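退货台

八月头一周，退货区靠北墙的那张台子撤掉了，第二天早上我来上班，原地围起了屏风，地上贴了黄胶带。菲茨杰拉德站在胶带外面喝咖啡，他在那张台子后面站了很多年，台子的右前腿短一截，底下垫着一块折起来的纸板，是他垫的。纸板还在地上。他弯腰捡起来，看了看，放进了工作服口袋。

“他们告诉你了吗？”我问。

“告诉了。说我今天去二号台。”

二号台是我的台。两个人用一张台子也不是不行，只是封箱机在右手边，谁站左边谁就得绕过去。我们试了一上午，后来他干脆只管拆，我只管装。他拆开退回来的快递袋，把鞋拿出来，翻过来看鞋底，闻一闻，好的推给我，不好的扔进后面的笼车。我把好的配成对，放进盒子，盖上盖子，贴标。

我们给 Undow 做退货。Undow 卖鞋，主要是夏天穿的，拖鞋、凉鞋、软底的那种便鞋。克伦肖这个仓库不是他们的，但是八月里从门口进来的货一多半是他们的。人们在夏天买拖鞋，同一双买两个码，留一双，退一双。退回来的盒子常常不是原来的盒子，或者盒子是原来的，里面是两只左脚。

退货区白班一共 11 个人。我叫卢辛达·帕克，工牌上印的是“帕克，卢”，因为那一栏放不下。

十点半的时候主管默里·希恩带着一个年轻人过来，说这是 Skander 的基尔·珀维斯，以后几周他都在这里。基尔背着一个很大的包，包的侧袋里插着两把螺丝刀和一根香蕉。他跟每个人握手，跟菲茨杰拉德握的时候菲茨杰拉德还戴着手套，就那么隔着手套握了。

“哪一位是帕克？”基尔问。

我说我是。

“系统里你的返工率最低。”

我不知道有人在看返工率。系统叫 Aminus，我们用它打卡、领任务、报缺盒子。屏幕上给我看的只有今天还剩多少件。我后来问默里，返工率在哪里能看到，他说在他那边能看到，我这边看不到，一直是这样的。

基尔说他需要一个人来教机器装盒。他用的词是“示教”。每天三个小时，其余时间照常在台子上，工时照算，每小时多给一点津贴。默里在旁边说津贴的事已经批了。他们俩都看着我，我就说好。

菲茨杰拉德在后面拆袋子，刀片划开胶带的声音没有停。

示教的位置不在屏风里面，在屏风外面，隔着一条过道，原来放饮水机的地方。他们给了我一把椅子，一副手套，手套背上有细线，一直连到腰上的一个盒子。前面是一块屏幕，能看见屏风里的桌子，是从机器头上那个位置看下去的。我抬手，屏幕里的手就抬起来，慢一点点。第一天我光是学拿起一只鞋就学了一个多小时。鞋会从手里歪出去。我自己的手知道鞋要歪，那只手不知道，等我看见它歪了再去捏，已经掉在桌布上了。

“你捏得太紧了。”基尔说。

“我没使劲。”

“你的手没使劲，可是你的手指合得太快。它跟着你合。”

我慢下来。慢到一个我在台子上会被人催的速度，鞋就不掉了。

那天我装成了四盒。我自己在二号台上装四盒用不了几分钟。基尔很高兴，把四盒都存了下来，还给我看存下来的东西，是一行一行的数字，我看不出哪一行是鞋。

下班时比利亚洛沃斯在更衣室等我。她全名叫维加·比利亚洛沃斯，大家都叫她维加，她在一号台，也是装盒的，比我早来半年。她坐在长凳上换鞋，问我津贴有多少。我告诉了她。

“就这么点。”她说。

“就这么点。”

“那你把你会的都教给它？”

我说我会的也就是装盒子。她系好鞋带，站起来跺了跺脚，说她倒想看看它怎么对付没有盖子的盒子。

没有盖子的盒子是我们这里的老问题。有些人拆鞋的时候把盖子扯掉，退的时候用胶带缠回来。我们得把胶带揭掉，盒子要是还行，就从旁边的平板上拿一个新盖子，自己折。折盖子的时候两边的小耳朵要先往里压一下，不然会弹起来。这件事是菲茨杰拉德教我的，没有写在作业指导书上。作业指导书上有一张图，图里的盒子是好的。

第二个星期，我能一口气装完整整一筐了。手套戴久了手心出汗，基尔给我找了一副棉的衬在里面。他每隔一阵就跑进屏风里去，把桌上的东西换一换，把盒子转个方向，再跑出来，说可以了。他跑来跑去，膝盖常撞在屏风的角上。他告诉我说，桌子不能老是一个样子。

我问他，在台子上我们就是让桌子一直一个样子的，谁把杂物放在台面上要被默里说。

他想了想，说：“那是因为你们已经会了。”

我不太喜欢他说“你们”时的口气，不过他这个人没有什么坏心。中午他跟我们一起吃饭，吃从家里带来的冷面条，用一个很旧的塑料盒装着。维加问他，这东西装好以后，我们这些人干什么。她直接就问了，叉子上还挑着一块土豆。

基尔说他不管这个，他管的是让它把鞋装进盒子里。

“那谁管？”

“你们公司吧。”

“默里说是你们公司管。”

基尔把饭盒盖上了。过了一会儿他说，在别的地方，一般是先放一台，看一段时间，然后再说。菲茨杰拉德问，看多长时间。基尔说每个地方不一样。

菲茨杰拉德·佩蒂格鲁那年六十一岁。他不是一个话多的人。他有一个习惯，就是每装完一盒，用食指的关节在盒盖上敲一下，很轻。不是为了检查什么，至少他说不是。我跟他学的装盒，所以我也敲。在二号台上敲了几年，我自己早就不觉得了。

示教的时候我也敲。戴着手套，隔着一条过道，对着屏幕里那个盒盖，手自己就伸过去了。机器的手比我的硬，敲在纸盒上的声音屏风外面都能听见。头几天基尔以为我在纠正盖子的位置。后来他把录下来的东西放慢了看，转过头问我：“你每次最后这一下是做什么？”

我说没什么。

“需要吗？”

“不需要。”

“那能不能不做？”

我说我试试。我试了，前几盒记得，后面又忘了。基尔说没关系，他可以把最后那一段剪掉。他剪了一个下午，剪完发现有些盒子的盖子本来是翘着的，我那一下正好把它压平了。剪掉那一下，盖子就翘着。他只好又放回去一部分。

我把这件事告诉了菲茨杰拉德。他正在拆一个缠了很多胶带的袋子，听完笑了一声，说：“那它还得付我钱。”

他说完就去倒笼车了，我也没有再提。

那阵子 Aminus 改过一次版。早上一开屏幕，颜色变了，原来写“剩余件数”的地方多了一个时间，是每一件的用时，红字。我的第一件写着五十几秒，因为那个盒子是坏的，我去平板那边拿了盖子。维加在一号台喊起来，说她的也有。默里过来说先别管它，这是给新设备做对照用的，不算进考核。

“那为什么是红的？”维加问。

默里说他去问问。他确实去问了，第二天字变成了灰的，时间还在。

灰的也看得见。我发现自己开始挑盒子。袋子传过来，我先看盒子好不好，好的先做，不好的往后放。菲茨杰拉德也看见我在挑，他没说什么，只是把坏盒子都先扔到他自己那边，堆了一小堆，到收工前一个一个慢慢弄。他那边的数字就很难看。有一天我经过他的屏幕，看见最上面一行比我的长出一大截。

“你别都自己留着。”我说。

“我闲着也是闲着。”

他并不闲。

八月中旬以前，机器自己装成了第一盒。我没看见，我那时候在二号台。先是听见基尔在屏风里叫了一声，然后默里从办公室跑过来，跑到黄胶带那里停住，像小孩站在泳池边上一样，脚尖对着胶带。然后听见盒盖上敲了一下。

菲茨杰拉德的刀停了。

又过了一会儿，又敲了一下。

“像你。”我说。

“像你。”他说，“我敲得没那么重。”

那天装成了几盒我不知道，基尔说第二盒把拖鞋放反了，第三盒没抓住。他把抓鞋的那一段从头讲给默里听，默里点头，手抱在胸前。我知道默里不怎么听得懂，他原来在冷冻仓管叉车，调到我们这边是因为腰不好。他听完只问了一句，一小时能装多少。基尔说现在还不能这么算。默里说上面就是要这么算的。

后来基尔写了一个数，默里拿去报了。那个数我见过，写在基尔的本子上，50，后面打了个问号。报上去的表里没有问号，这是维加说的，她跟做报表的人一起拼车。

接着就开会了。会在 10/08/2023 开，早上六点五十，开工之前，在装卸口旁边那块空地上，没有椅子。我记得这个日期是因为发下来的那张纸右上角印着它，那张纸我后来一直夹在工牌套里，垫着不让工牌晃。会上说话的是默里，另有一个从总部来的女人，站在他旁边，一直没有开口。默里念那张纸。纸上说，退货区将引入辅助装盒工位，现有员工的岗位名称由“装盒员”调整为“装盒与工位协助员”，班次相应调整，不涉及减员。

念到“不涉及减员”的时候他停了一下，抬头看我们，像是等我们松一口气。

维加举手问，班次怎么调整。

默里说，工位晚上也开，所以晚上需要有人。

“几个人？”

“先一个。”

“做什么？”

默里低头看纸，纸上没有。他就自己说，看着，掉了的捡起来，盒子没了就补，卡住了就按停，等白班的人来。他说夜班有夜班的补贴。

没有人举手。总部来的女人看了一下表。默里说，那就由系统按资历来排。菲茨杰拉德资历最老，可是按资历排，系统排的不是谁先挑，是谁的用时最长。这一点是过了两天大家才弄明白的，灰色的数字到底还是用上了。默里脸红了，在过道里跟我说，他原先也不知道，他以为对照就是对照。

我信他。他不会撒谎，一撒谎就摸后腰。

菲茨杰拉德排到了夜班。

我去找默里，说那些坏盒子本来有一半是我的。默里说他明白，但是系统里记的是谁扫的码。我说那就把我排夜班。他说我不行，我白天要示教，基尔那边指名要我。我说那就让别人示教，让维加来，维加的手比我快。

“她的返工率比你高。”默里说。

“高多少？”

他在屏幕上翻了半天，说了一个数，差得很小。我说这么小也算？他说他可以替我问问。我看着他摸了一下后腰。

回到二号台，菲茨杰拉德已经把我的盖子都折好了，摞在一边，耳朵都压过的。我说我去找默里了。他说他听说了，过道里什么都听得见。

“夜班也没什么，”他说，“我本来就睡得不好。”

“你太太呢？”

“她睡得好。”

他把刀片收起来，把那块纸板从口袋里拿出来，蹲下去，塞到二号台左前腿底下。我从来没觉得二号台晃。他按了按台面，说现在不晃了。

他上夜班的头一个晚上，我留下来没走。不是特意的，公交车晚点，我在门口站了一会儿，又走回来了。晚上的仓库只开一半的灯，传送带停着，能听见屋顶上的风机。基尔还在，坐在我白天坐的椅子上，电脑放在膝盖上。菲茨杰拉德站在黄胶带外面，胳膊底下夹着一件外套。夜里比白天冷得多，这谁都没想到要写在纸上。

“你看它干一会儿吗？”基尔问我。

我说好。他把屏幕转过来一点。

机器面前放着一筐拖鞋，筐在旁边，桌上一次只有一双。它先把鞋盒弄开，盖子立起来，然后伸手去拿第一只，拿起来之后停了一下，这一停是我的，我拿鞋的时候总要等它不晃了才动。看着这个我有点不自在，就好像在商店的玻璃上看见自己走路的样子。第一只放进去了。鞋头朝哪边，带子朝哪边，都跟我放的一样。

第二只它拿了三次。第一次碰到了鞋跟，推远了；第二次捏住了鞋带的边，又松开；第三次拿住了。菲茨杰拉德往前探了探身子，脚没有过线。

“它在找地方，”他说，“第一只横在里头了，第二只得往边上让一让。”

“它知道的。”基尔说。

“它知道怎么还停着？”

基尔低头看电脑，说在算。我们就等它算。

我在台子上干活，从来没有这么等过一只拖鞋。袋子在后面堆着，手里的还没放下，眼睛已经看下一双了。晚上这里没有袋子堆着，没有人在传送带那头喊，那只手就拿着鞋停在那里，也没有谁的数字往上走。我想到它用时也是有记录的，又想，它的大概不是灰的。

“能给它也看看那个数吗？”菲茨杰拉德问，“每一件的用时。”

基尔没听出来他是开玩笑，认真地说那个对它没有意义。

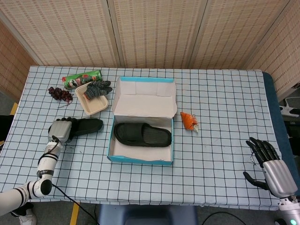

珀维斯说，等它学会两只一起拿，夜班的人就可以坐着了，到时候他去跟默里要一把椅子。菲茨杰拉德说椅子现在就可以要，不用等它。基尔张了张嘴，站起来，把他坐的那把推了过去，自己靠在屏风外面的柱子上，电脑托在手里。

菲茨杰拉德没有立刻坐。他把外套搭在椅背上，又看了一会儿，后来还是坐下了。

鞋放进去了。盖子合上，右边有一点翘。那只手伸过去，在盒盖上敲了一下。盖子平了。

“它还是太重。”菲茨杰拉德说。

基尔说可以调。

“别调了，”菲茨杰拉德说，“轻了压不平。你们的纸盒比以前的硬。”

我坐最后一班车回家，在车上把工牌套里的那张纸拿出来又看了一遍。“工位协助员”。我在想，协助这两个字说的是谁协助谁。旁边坐着一个穿厨师裤子的男孩，头靠着窗睡着了，每过一个坎就在玻璃上磕一下，也不醒。

后来的事情是一点一点来的，我说不好哪一件在前面。

先是盒子。夜里装的盒子早上由我们复查，扫码，贴标。机器装的比我们装的整齐，这一点我得承认，拖鞋放的角度每一盒都一样。可是它不看鞋底。它也不闻。它把一双鞋底上粘着口香糖的装得端端正正。复查的人就得一盒一盒打开，拿出来看，再放回去。我和维加算过，打开看一遍再合上，比从头装一盒快不了多少，而这个活在 Aminus 里没有名字，它算“其他”。

维加去跟默里说，“其他”不能没有时间。默里说他报上去。报上去以后，“其他”有了时间，也是灰的。

然后是坏盒子。夜里遇到没盖子的，机器就把它推到桌子一边，不管了。早上我来，第一件事是看黄胶带里那一堆。头几天堆得很高，后来矮下去了，再后来几乎没有。我以为是基尔教会它了，去问他，他说没有，盖子的事排在后面，还没轮到。

我提早来了一次，想看看。五点多，天还没亮透，菲茨杰拉德坐在那把椅子上，膝盖上放着一块平板，在折盖子。他把胶带揭下来，卷成小球，放在脚边。桌上那只手在装它的，他在装他的，两边都不快。听见我来，他抬了一下头。

“你不该进这个活，”我说，“纸上写的是掉了捡起来，没了就补。”

“盖子没了，我补盖子。”

“没有人给你算。”

“没有人给我算，”他说，“也就没有人催我。”

他递给我一张平板，我就站着跟他一起折。他说夜里其实不坏，就是脚冷，还有就是没人说话。头一个星期他试过跟它说话，说了几句觉得傻，就不说了。后来他改成听收音机，放得很小声，怕基尔的机器会受影响。他问过基尔，基尔说不会，他还是放得很小声。

“它有时候拿不起来，”他说，“第三次、第四次还拿不起来，我就很想伸手。”

“能伸吗？”

“不能。过了线它就停了，停了要打电话，打电话基尔就得从床上爬起来。”他压好一个耳朵，“所以我就看着。你不知道看着别人拿不起一样东西有多累。”

我说我知道，他教我的时候我也老拿不起来。

“你那时候我可以伸手。”他说。

基尔的合同到月底。走之前他请我做最后一次示教，做的是盖子。他终于排到了。他在桌上放了一个盖子扯掉了的盒子，放了一张平板，让我戴上手套，从头折给它看。我折了一个上午，一个也没折成。那两个耳朵太小，屏幕里的手指按不住，按住一个，另一个就弹起来。我自己的手指在手套里做得好好的，做完一看屏幕，纸板在桌子另一头。

基尔说再试试。我说你应该叫菲茨杰拉德来，这是他的办法。

他真的去叫了。那天菲茨杰拉德本来应该在睡觉，下午三点他来了，头发是湿的，穿着自己的衬衫，不是工作服。默里也来了，还有维加，她说她来借胶带。菲茨杰拉德坐到椅子上，基尔帮他戴手套，右手那只戴不进去，他的关节大。基尔换了一副大号的。

他坐在那里，抬起手，看着屏幕里的手抬起来。他把手翻过来，屏幕里的手也翻过来。他这样看了挺长时间，基尔也没有催他。

“慢了一点。”他说。

“是，有一点延迟。”

“不要紧。”

他折得很慢。他没有像我那样去按耳朵，他用手掌的侧面，把整条边往下压，压住了，再用另一只手的手指从里面顶一下。耳朵弹起来，他就停住，等，再压。压到第几次我没有记。后来纸板立住了，四个角都立住了，只是有一边歪。他把它放到盒子上，推了推，推不下去，又拿起来转了半圈，再放，下去了。

然后他敲了一下。

维加拍了两下手，发现只有她在拍，就把手放到口袋里。基尔在存数据，嘴里念着什么。默里说好，好，很好，又问这样一次够不够。

“不够，”基尔说，“要很多次。最好有 300 多次。”

默里看着菲茨杰拉德。菲茨杰拉德在脱手套，一根手指一根手指地脱。

“示教有津贴。”默里说。

“我知道，”菲茨杰拉德说，“她告诉过我多少。”

“白天做，就不能上夜班了，要把你调回来。夜里那边我再找人。”

“找谁？”

默里没有说话。维加说你们别看我，我有两个孩子。她拿起柜子上的胶带走了，走到一号台又回头看了一眼。

菲茨杰拉德把手套放在键盘旁边，两只叠在一起，摆齐了。他问基尔，学会了盖子以后，夜里还要不要人。基尔说按道理应该更少需要。他说完可能觉得这样回答不太好，又说，不过掉在地上的还是得有人捡，它弯不下腰。

“那我想想。”菲茨杰拉德说。

他没有马上回家，换了工作服，到二号台来帮我拆了一会儿袋子。离他的班还有好几个小时。他拆，我装，袋子传过来，有一双是两只左脚，我举起来给他看，他说放着，说不定后面有人退两只右脚。这种事以前真有过一回，隔了四天。

我们把那双放在台子里面靠墙的地方。灰色的数字在屏幕上走，我没去看它走到多少。快五点的时候他问我，要是换我，我教不教。

我说我已经教了。

“我问的是盖子。”

我说我不知道。我说津贴再多一点的话我可能教。他点点头，说他太太也是这么说的。

然后他又划开一个袋子，里面是一双童鞋，很小，盒子是好的，盖子也在。他翻过来看了看鞋底，推给了我。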